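Ticket: Willau pipeline comments not reaching the county
Queue: Munshi comment portal
Opened by: Jundon Watershed Alliance, web desk
Status: Resolved, one item open
Priority: High (comment period closes at the end of August)

Problem as reported
People who fill in our form against the Willau gas pipeline extension get the "Thank you, your comment was sent" page, but their comments don't show up in the Jimmont County docket. Two supporters wrote in to say they had looked for their names and couldn't find them. Both had confirmation emails from Munshi. Comments typed straight into the county's own form post the same day.

9:10 am
Pulled the outgoing log. Munshi marks every message as delivered. No bounces. Asked the county clerk's office by email what they see on their side.

9:45 am
Sent a test comment through our form using the suggested letter with no changes. Sent a second one with the letter deleted and our own text typed in. 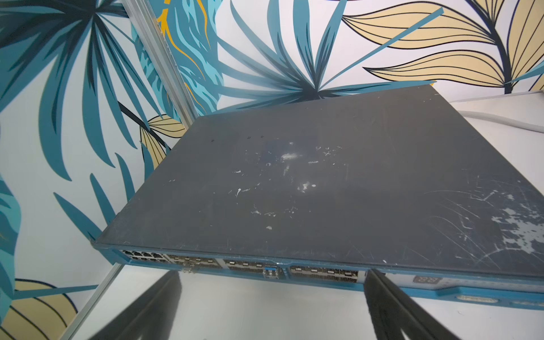

Network switch, top cover and front ports

11:20 am
Clerk's office replied. Their mail system moves messages to a bulk folder when more than 5 identical messages come in within an hour. The folder isn't read during the comment period unless someone asks. Our rewritten test was in the normal inbox. The test with the unchanged letter was in bulk.

11:35 am
Counted what is affected. 300 comments went out with the suggested letter unchanged. Asked the clerk to confirm that these count as received on the date they arrived and not the date they are moved. This matters if the move drags on past the deadline.

1:15 pm
Clerk confirmed the arrival date stands. They will move the bulk folder over by hand. They also want a street address on each comment, and our form only asks for a zip code.

Changes made
- Subject line now includes the commenter's name and town.
- Suggested letter removed from the text box. Talking points on well water, truck traffic and the creek crossing are listed beside it.
- Street address is now a required field.
- Form won't send until the person has written at least 5 words of their own. We can raise this later if the comments come out too thin.
- Confirmation page now says "sent to the county" and links to the docket.
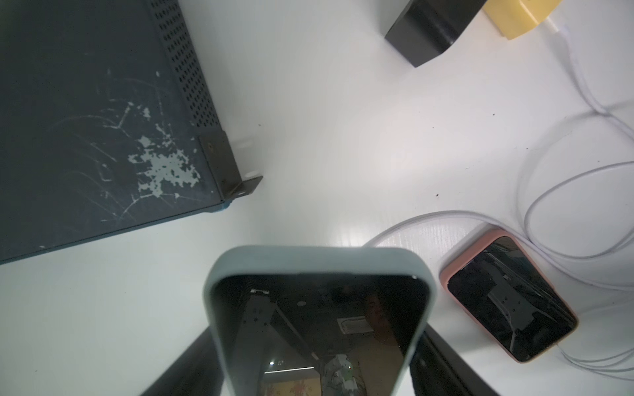 Do people who already sent the unchanged letter need to send it again?

The first letter counts once the clerk moves it to the docket, so there is no need to repeat it. Anyone who wants to add a street address or say something in their own words can send a second comment, and the county will file the two together.

2:40 pm
Retested with the new form from two email accounts. Both comments went to the clerk's normal inbox.

Still open
Waiting on the clerk for word that the bulk folder has been moved. Will check the docket against the Munshi export when it has.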